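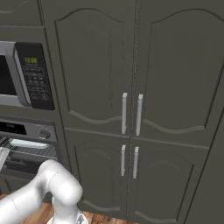 28 January 2022

Bench notes, Gusemell amp repair and the Clililness tapes

Started with the Gusemell combo. Complaint from the band was a crackle that comes in after a couple of songs and a volume drop on the bridge pickup side. Guitar ruled out first with the shop Telecaster copy. Same crackle, so it's the amp.

Pulled the chassis. Someone has been in before: two coupling caps replaced with a different type from the rest, leads left long, solder dull on both. Reflowed them, trimmed the leads, no change. Chopsticked along the board and got the noise every time I leaned near the plate resistor on the second stage. Swapped it for a metal film, same value. Crackle gone on the bench at low volume. Ran it into the dummy load for 50 minutes with the looper going and it stayed quiet.

The volume drop is a separate thing. Effects loop return jack has a tired switching contact, so with nothing plugged in the signal goes through a dirty joint. Cleaned it and it came good, but it will go again. Jack is on the order list. In the meantime a short patch lead from send to return gets around it, and I've written that on the tag.

B+ sits at 400 volts with the output valves in, which matches what was pencilled inside the cab. Bias was a bit hot on one side. Left it where it was until the new pair arrives - no point setting it twice.

Afternoon on tape. Pathirana want the Clililness demos transferred before they decide on a vinyl pressing. There are 11 reels in the box, all quarter inch, most of them labelled in biro that has faded to nearly nothing. The reels from the November sessions are the sticky ones. They squealed on the guides straight away so I stopped and put them aside for baking. Do not try to play these, even to check what's on them.

Got 3 of the good reels across today at 96k. Notes on those:

Reel A. Full band, live in the room, vocals buried. Drums are good, big kick, very little on the overheads. Dropout in the left channel near the end of the fourth song. It's on the tape, cleaning the heads made no difference.

Reel B. Same songs, slower, second guitar added. Runs slightly sharp against reel A, so either they tuned differently or the machine was off. No tones on the front to check against. Transferred flat with no correction. Pitch is for Pathirana to sort out with the band.

Reel C. Mostly instrumental, one long organ piece that cuts out when the tape runs off the spool. The fast one at the start is the best thing in the box so far. Tails out, so rewind before storing.

Azimuth was different on every reel. Set it by ear in mono each time and wrote the position on the box lids. Please keep doing that on the rest.

Files are on the Nirnska drive in the transfers folder, raw only, no fades and no noise reduction. Second copy not made yet.

To do:
Order loop jack and output pair
Bake the November reels, low heat, turn them partway through
Splicing tape nearly out, leader tape is fine
Ask Pathirana if they want the studio chatter between takes kept as its own files
Left meter on the tape machine is reading low, check against the oscillator before the next transfer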